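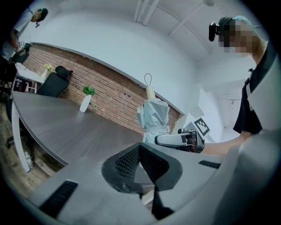

Ornulow Umbrellas
Data card and readme, version 2
Last edited 2026-06-26

What is in this folder

Ornulow Umbrellas is a collection of written records about umbrellas and how they are kept in rooms where people work or live. Each record tells the state of one umbrella at one moment: is it open or closed, is the fabric folded or only pushed together, is the strap fastened, where does the umbrella stand or lie or hang, and what is near it. The records were made in offices, meeting rooms, apartments and entrance halls in Cadenden and Clelville.

There are 3,514 records of 908 umbrellas in 202 rooms. Many umbrellas were recorded several times, on different occasions, and a few changed rooms between one record and the next. The umbrella number stays the same when this happens and the room number changes.

The first version had only umbrellas in stands and on hooks. In version 2 we added umbrellas on tables, desks, chairs and window sills, and we separated the question of the strap from the question of the folding. In the first version these were one field, and it was a mistake. An umbrella can be folded with great care and have its strap hanging free, and another can be a bundle with the strap closed tightly over it.

Files

records.csv - the main table, one line per record
umbrellas.csv - one line per umbrella, with the things that do not change
rooms.csv - one line per room
terms.txt - the list of words we use, with the meaning of each
changes.txt - what was corrected after version 1
notes.txt - free remarks from the recorders, with record numbers

All files are plain text in UTF-8. The tables use a comma between fields and double quotes around any field which contains a comma. An empty field means that the recorder did not look or could not tell. It does not mean "no".

Fields in umbrellas.csv

umbrella_id: a number, never used twice.

type: long, short, or child. A long umbrella has a shaft in one piece. A short umbrella has a shaft that slides together. If the recorder could not decide without opening it, the field is empty.

color_main: the color that covers most of the fabric when the umbrella is closed. We use everyday color words, and "pale" or "dark" may come before. A second word is permitted when the color leans to another one, for example "pale gray, bluish".

pattern: plain, striped, dotted, printed, other.

handle: straight, hook, loop, knob, other. "Loop" is for any handle or end piece in the form of a ring or a closed curve, also when it is only thin wire or cord. Please see the remark about loops further down.

strap: sewn, separate, missing. This says what kind of strap belongs to the umbrella. Whether it was fastened is in records.csv.

Fields in records.csv

record_id, umbrella_id, room_id: numbers.

state: open, half open, closed.

folding: neat, soft, loose, not folded. This field gave us the most work. "Neat" means that every panel lies flat around the shaft in the same direction. "Soft" means the fabric is gathered and held together, but it still makes folds with some air in them. "Loose" means the fabric hangs away from the shaft. "Not folded" is only used together with open or half open.

strap_state: fastened, hanging, tucked in, missing.

strap_place: upper, middle, lower. Counted from the end that points up in the moment of recording. For an umbrella that lies down, the handle end is taken as upper.

position: standing, lying, hanging, leaning. "Standing" is used when the umbrella is upright and does not touch a wall or another thing for support. "Leaning" is used when it does touch.

surface: floor, stand, hook, table, desk, chair, sill, shelf, bag, other.

end_up: handle, tip, none. An umbrella may stand with the handle up or with the tip up, and we found both everywhere.

near: up to three things close to the umbrella, in everyday words, divided by a semicolon. Typical entries are "plant; vase", "office chair", "wall", "coat; bag".

wet: yes, no, or empty. Recorders were allowed to write yes or no only after touching the fabric.

A sample line, written out

closed; folding soft; strap fastened; strap_place middle; position standing; surface table; end_up handle; near "plant; vase; chair"; wet empty.

How the records were made

A recorder entered the room, found the umbrellas, and filled in the fields on the place. The umbrella was not moved before the fields were complete. After this, the recorder could pick it up to check the type and the handle, and then put it back in the same way as it was found. If it was not possible to put it back in the same way, a remark was made in notes.txt.

For the table part of the collection we also made records during tidying. In these, somebody clears a table or sets it in order, and the umbrella is recorded at the beginning and again at the end. These pairs have the word "tidy" in the field called occasion, and they share a pair number. They are useful if you want to see which things stay on the table. Plants stay almost always. Umbrellas go to the floor or to a hook, or they are folded again and left where they were.

Opening and closing for the purpose of a record was done only with umbrellas that belong to the project.

Folding instructions given to recorders

When a project umbrella had to be prepared, we asked everyone to do it in the same way.

Close the umbrella and hold it with the tip down. Shake the panels so that each one comes out between the ribs. Turn all panels in the same direction around the shaft, beginning with the one that carries the strap, so that the strap comes on the outside. Bring the strap around the fabric and fasten it without pulling hard. For "soft", stop here. For "neat", smooth each panel from the handle to the tip before you fasten.

A strap that is pulled too hard makes the fabric stand out above and below like a tied sack. We had many of these in the first weeks. They are in the data as "loose" with strap "fastened", and two recorders can disagree about them.

Known problems

Loops. Some umbrellas have a loop made of firm material, some have a cord for the wrist, and some have one on top of the other. In version 1 the cord was often taken as the handle. We went through these again in September and corrected what we could. Where the umbrella was no longer in the room, the old value stays and there is a mark in the field handle_checked.

Gray and blue. Pale gray fabric next to a white wall looks different from the same fabric next to a dark table. The same umbrella was called gray by one recorder and light blue by another. We kept the first value in color_main and put the second in color_alt. Please look at both if color matters for your work.

Standing on a table. A closed umbrella is not very stable, and on a smooth surface it can fall from a small push. For this reason the position field in tidying pairs can say "standing" at the beginning and "lying" at the end without any person having planned it.

Size. We did not measure length. It was proposed, and then it was found that half of the recorders did not carry a tape. Please do not try to calculate length from the type.

Rooms. Offices are too many and apartments too few. The rooms in Clelville are nearly all offices, with long tables and office chairs, and the apartments are all in Cadenden. If you compare the two towns, you are in fact comparing work and home.

Season. Most records come from the rainy months. There is little from summer, and sun umbrellas are not included at all.

What the collection is good for

We use it to write instructions for tidying shared rooms, and to decide which kind of stand to put at an entrance. It has also been used for sorting lost property, where a short and regular description of an umbrella saves a lot of letters between the desk and the owner. The Fitzsimmons word list for household objects takes its umbrella section from our terms.txt, with small changes in spelling.

It is not suitable for judging the quality of an umbrella or for comparing makers. We left out the maker on purpose, also where it was printed on the strap.

Privacy

No record says who owns an umbrella. Name labels were not copied. Rooms have a number and a general kind (office, meeting room, apartment, hall), and no address.

Corrections

If you find an error, please send the record_id, the field, the old value and the value you propose. One error per line is the easiest for us to work with. Please do not send back a whole table with changes inside it - we can not see what is different. Corrections which are accepted go into changes.txt and will be part of the next version.

Terms of use

Free for study, teaching and work, also paid work. If you publish something, write "Ornulow Umbrellas, version 2" in a place where the reader can find it. If you change the fields, please give your table another name.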